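Grisdale Users Board > Simulation cells > Wrist view and finger setup

Wrist view: fingers don't match, is my cell set up wrong?

tollico_tom
I look after one sim cell at Howells, a single arm in a kitchen world with a two-finger gripper. I went over the finger setup in February and want a second opinion before I start the next batch of 2,046 runs. Fingers open, nothing held, facing a big flat dark surface:

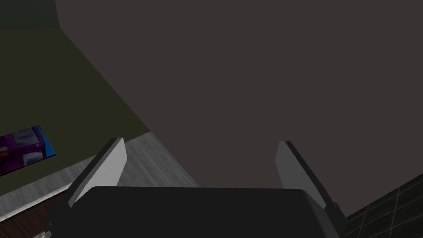 Reply 1: check the open width first

pdunmore
Both fingers look pale gray with a dark rim there. I don't see a fault. What open command are you sending?

tollico_tom
700 on our scale. The old setup file had 600.

kestrel9
I'd go back to 600. At 700 ours sat against the joint limit and the log filled up with warnings.

pdunmore
Disagree. Warnings at the limit mean the limit is wrong in the model file. Fix it there and leave the command alone.

tollico_tom
No warnings so far. What bothers me is another view from the same cell, over the counter near the burner grate. The left finger is dark charcoal and the right one is a lighter gray, and the right one looks shorter. 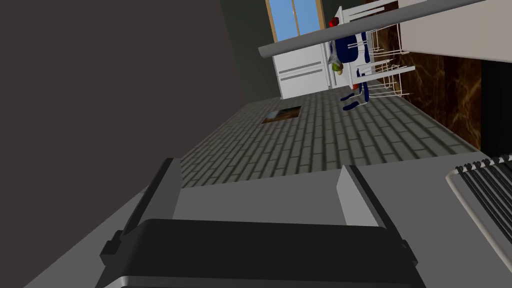

Abdelilah Farouk
Cell maintenance, Evance
Posts: 53

I wouldn't touch the finger meshes yet. The wrist is tilted a long way over in that one, with the floor running up diagonally, so the light can hit each plate differently. Read both joint values at full open. If they match, the fingers are fine and you are looking at shading and view angle.

kestrel9
Shading doesn't make a finger shorter.

Abdelilah Farouk
View angle can. Read the joints, then check the camera mount offset against the setup file.

tollico_tom
Will do both tonight and hold the batch until then. Leaving it at 700 for now.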